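Markers on white plastic parts keep peeling, what glue to use?
Community Help > Workshop and Crafts

stenel_bench
Hello all. I have a set of white plastic parts, one is a round tray with a raised rim and the others are pieces which fit together with it. On them I put square black and white paper markers, for position tracking. I print them on label paper from Hollis. After one week the corners begin to lift, mostly where the plastic is curved. I cleaned the surface with soap water before.
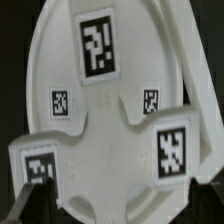 I tried also a normal glue stick, but it makes the paper wavy and then the marker is not read well. The parts must stay usable, so I do not want to paint or sand them. Is there a better way? I have 83 markers to replace, so I prefer to do it only one time.

Biner
Use superglue.

limament_user
Please do not use superglue, it can leave a white fog around the paper and on black print you will see it.

I had the same trouble in January. Soap is not enough, because some soap leaves a film. Wipe with isopropyl alcohol, wait five minutes, and do not touch the place with fingers after. Then use thin double-sided film tape, not foam tape. Cut the tape a little smaller than the paper, and press from the middle to the outside.

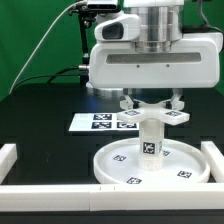

The place of the marker is also important. A flat place is always better than a curved one, even if the marker must be smaller. Your tray has a flat floor, so there the tape should hold with no problem. For the upright peg, I would make the marker narrow enough that its sides do not bend around the plastic. Leave a thin white border on each one, because the reading needs it. After pressing, let everything rest one night before you use it.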